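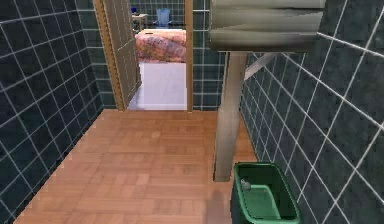 Households wanted for a shared solar and battery trial in Fademport

Noteo is looking for 40 households in the Benmoussa district to take part in a trial of shared solar power. The trial starts in July and continues for one year.

Many people in our district live in rented apartments and cannot put panels on a roof. In this trial, the panels and one large battery stand on the roof of the old Narkis warehouse, and the power is divided between the homes that take part. You stay with your present electricity supplier. Your share of the solar power is shown as a credit on your monthly bill.

Who can apply
You live in one of the buildings connected to the Narkis substation. You have your own electricity meter, and the bill is in your name. You plan to stay at the same address for the full year. Tenants and owners are both welcome, and tenants do not need permission from the landlord – we do not install anything inside the apartment except a small display, which you can put on any shelf.

What we ask from you
Let us read your meter data every 15 minutes. Fill in a short questionnaire every second month. Come to two evening meetings, or send another adult from your home. On some days we will send you a message and ask you to move your washing or cooking to another hour. You are free to say no to this.

What you receive
The bill credit, and a payment of $113 at the end of the trial. If you leave earlier, you keep the credits you already have, but the payment is not made.

How to apply
Write to Salma Fahmy at Noteo, Office 1132, Fademport, or call extension 1174 and ask for Othmane Cherkaoui. Please give your address, the number of persons in the home and the kind of heating you use. Do not send copies of your bills yet. The phone is answered until 4 p.m., on Friday only until noon.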